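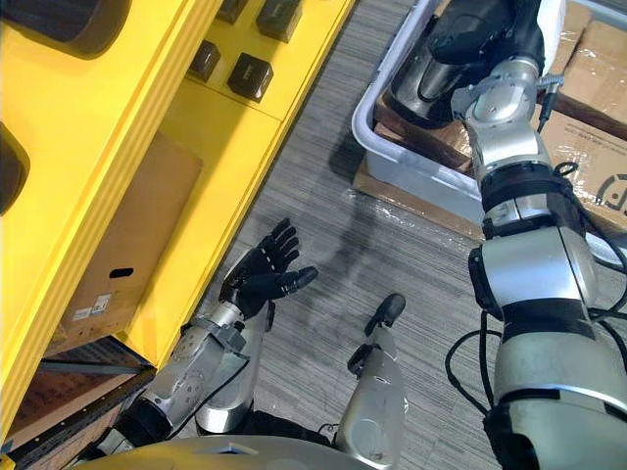
According to Montri Sombatkul, the Prosser 3624 squeaks, and no review of it is worth reading that doesn't say so in the first line. It does squeak. The noise comes from the left-hand pivot bush when the seat is raised slowly, and it can be heard four rows away in an empty auditorium. With an audience in, it is lost.

The 3624 is a floor-fixed tip-up theatre seat sold for older houses with raked timber floors. We had 60 of them fitted in the rear stalls of the Trenley, a former variety theatre and later a picture house, which opened with 1000 seats on two levels and now holds 700. The remaining stalls seats are Gronirent units from an earlier refit, so the two could be compared under the same ceiling, on the same rake and with the same heating. Fitting was done in May, while the theatre was dark.

Fixing

Each standard is cast iron with a separate foot. The foot is drilled for two bolts and can be turned a few degrees either way before tightening, to follow a curved row. On our floor the curve in row S is tighter than the foot allows. The end three standards there had to be packed on the outer side with tapered shims, which are not supplied. Prosser's drawing gives the minimum row radius, but on the second sheet, under finishes.

Rake adjustment is by a toothed washer between foot and standard. It has good, positive steps. The steps are coarse, though, and on a floor that has sagged between joists you will sometimes want the position halfway between two teeth. We accepted a slight backward lean on seats 11 and 12.

Bolts go into threaded inserts in the boards. The supplied inserts pulled out of softened timber in two places and were replaced with longer ones from the theatre's own stores. Anyone with original boards should lift one and look at its underside before ordering.

The seat

Return is by counterweight, with no spring. The pan comes up without a bang and stops against a rubber buffer. After one season of use all the pans still rise fully. The Gronirent seats use a spring and are quicker to clear the gangway, but several of them now stop short of vertical, and the spring can't be reached without taking off the side panel.

The pan is moulded ply with a foam pad and a cover held by a drawstring and hook-and-loop strip. Changing a cover takes one person and no tools. Getting the seam straight along the front edge takes a second attempt, usually.

Foam is in one grade only. Boonsong Sukprasert, who is tall, found the front edge hard behind the knee by the second act. Yaowalak Srisuk preferred it to the Gronirent and said the back gave more support low down. I found it firm and had no complaint at two hours. At three I did.

Seat width is fixed at the standard centres, so a staggered row has to be made up by mixing widths. There are three to choose from. Our plan used all of them, and the boxes were labelled by order line with no width on the outside. Write the width on every box as it is opened.

Acoustics

An unoccupied seat should absorb much the same as an occupied one, so that rehearsal and performance sound alike. The underside of the 3624 pan is perforated for this purpose. We have no measurements, only listening. Clapping from the stage front with the house empty gave a shorter tail at the rear than before the change, but carpet was laid in the rear cross-aisle in the same month and I can't separate the two.

Numbers and lights

Row letters are engraved plates on the aisle standard. Seat numbers are oval discs pinned to the pan edge, legible with the pan up and hidden with it down. Latecomers therefore have to ask. The optional Mameo aisle light clips into a slot in the end panel and runs on low voltage. It is dim enough not to show from the stage. The cable exits at the front of the foot, where a mop will catch it. Ours have since been re-routed to the rear through a new hole.

The squeak

Dry lubricant on the bush cures it for a few weeks. Prosser sent a set of replacement bushes in a paler plastic when Sombat Phromma wrote to them, without comment or invoice. We fitted those to row T only. Row T is quiet so far. Rows R and S are still on the old ones, and the remaining bushes are on order.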